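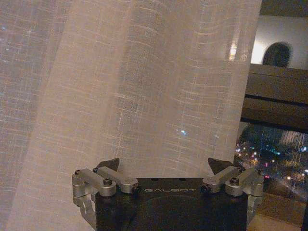
Evening run at the window, gripper open, sheer curtain. Uploaded by Karabo Radebe

Wrist stops too late at the curtain, only after dark
Posted by Karabo Radebe

Good evening to all. I have a problem with a curtain task and I would be thankful for advice.

The arm must go to the curtain with open fingers, stop before the cloth, close on one fold and pull to the side. In the daytime it does this well. After dark, with only the room lights on, it does not stop. It continues to push into the cloth until the force limit is reached, and then I get fault 43 and everything stays in place with the curtain stretched. On Thursday it pushed so far that one hook came out of the rail. I was near the stop button, but I did not like it.

What I have checked: the force limit is 15 N and I did not change it. The calibration is from May. The speed is the same for day and night. I looked in the log and the depth value at the moment of the fault is 2,000 mm, although the cloth is already touching the fingers.
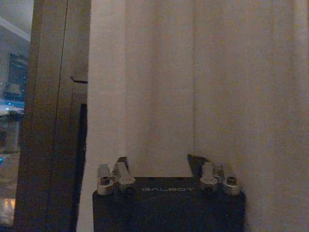 I also tried to start from a different side, closer to the wood, and there the fault comes less often, but it still comes. Can it be that the sensor looks through the curtain? And is it safe to lower the force limit more, or will it then stop for nothing all the time?

Karabo

Anselmo Seixas
Yes, I think it looks through. The cloth is thin, and at night the lights of the city shine in the weave. Our depth filter in Lomance takes the far value when the near points are few, and with such a curtain they are few. Your 2,000 is probably the maximum of the range, so please do not read it as a distance. It only means that no good value was found.

Make the program treat the maximum as "unknown" and stop the approach there. Then do the last part slowly, with contact detection, and do not use depth for it at all. I had 282 of these faults in one log before I understood this. For the force, I would go down in small steps, with a person at the stop button each time, and the rail checked after each run.

Kagiso Ngubane
Put a lamp in the room, more light is always better. It worked for me with a table.

Karabo Radebe
Thank you both. Kagiso, I tried a lamp and the reflections in the glass became worse. Anselmo, I changed the "unknown" case this afternoon. The approach now stops early when I test it with a sheet of clear plastic. I will run it on the curtain tonight after eight, at low speed, and write the result under this post.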